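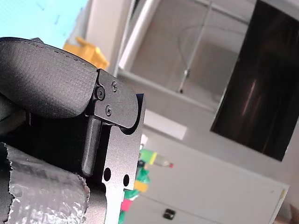 Figure 1. Yellow object near the white post, background out of focus.

3.2 Objects on the mat

Small cubes with printed panels were chosen for the stacking tasks – one white with a dark green panel, one white with red panels. Marín and Ochoa used plain blocks in their earlier study, and raters often confused which face was up.

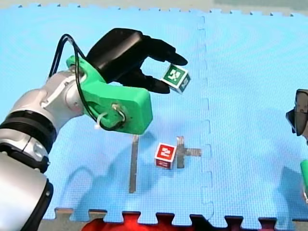

2 min read

The green-marked cube is off the mat and the red-marked one rests on it, near a T-shaped piece of flat gray metal. Layouts were drawn from a list of 29, and each was used 10 times.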